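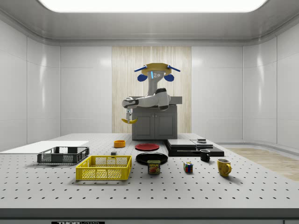 Week 4: Fruit on the Move

Okay, bananas! I promised Vasylyna Kravets we'd get to these before the citrus reading, so here we go (she's been asking since January).

The thing I want you to take away is that a banana keeps living after it's picked. It breathes, it turns starch into sugar, and it gives off a gas called ethylene that tells it, and every banana near it, to get on with ripening. Yellow means that's well under way. Shippers want them green, so they pick early and keep the boxes cool, but too cool and the skins go gray and dull and you can't fix it.

In the Liltenholm case, the boat carried 2,000 boxes and 94 of them were ripe on arrival. Guess where those were stacked? Yep, all together, in one warm corner. I love this case, it's such a mess! Kovalchuk blames the fans and Lakus blames the packing, and I go back and forth myself.

For next time, read the Kovalchuk chapter (30 pages, but lots of charts) and skip the bit on taxes. Then put a green banana in a paper bag with an apple, leave another one out on the counter, and write down what you see each morning. Bring your notes, and the bananas too if they're still fit to travel.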